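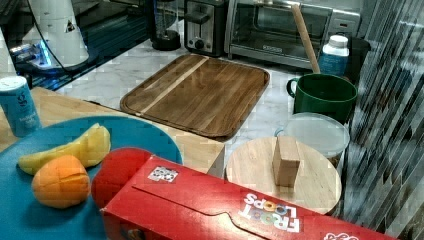 4. Adding a Series to Your Episode Library

This section covers entering an older television series by hand in Droduvora. Use it for shows that the online lookup does not find, such as regional programs, short-run adventure serials and anything screened before color broadcasts in your area.

Before you start, have the series title, the country of first broadcast and at least one cast name ready. An old program guide or the back of a disc case will usually do.

4.1 Create the series record

1. Open the Library tab and select New Series.
2. Type the title as it appears in the opening credits. Leave off "The" if you want the show sorted under its next word.
3. Choose the country of first broadcast. If you saw the show somewhere else, add that country under Also Screened In.
4. Enter the year of the first episode. A decade is accepted – type 1960s and leave the month blank.
5. Select Save. The record gets a number, shown at the top right.

Note: A library can hold up to 4,000 series records. Deleted records count toward the total until you empty the Discard list.

4.2 Add the cast

1. Open the record and select Cast.
2. Enter the performer's name, then the character's name. Both fields are needed.
3. If the part was recast, add the second performer on a new line and tick Replaces Above.
4. For stunt doubles and uncredited players, use the Other Credits box.

Caution: Do not paste a full cast list into one name field. The program reads it as a single person, and splitting it later has to be done by hand.

4.3 Enter the episodes

1. Select Episodes, then Add Block.
2. Type the number of episodes in the season. Blank lines appear for each.
3. Fill in the titles you know. Untitled episodes show as "Episode" and a number.
4. Mark lost or missing episodes with the Not Held box.

Broadcast order and production order are stored separately. If your two sources disagree, enter both – you can switch between them from the View menu. Long-running serials with more than 331 episodes should be split into 2 blocks or the list will be slow to open.

4.4 If a title is rejected

Error 3 means a series with the same title and year is already in the library. Open the existing record and check the country. If it is a different show, add the country in brackets after your title and save again.

Section revised 26th October by Areeba Zaidi.

Related items
Importing a List from a Spreadsheet
Merging Duplicate Performers
Recording Theme Music and Composers
Printing an Episode Checklist
Backing Up Your Library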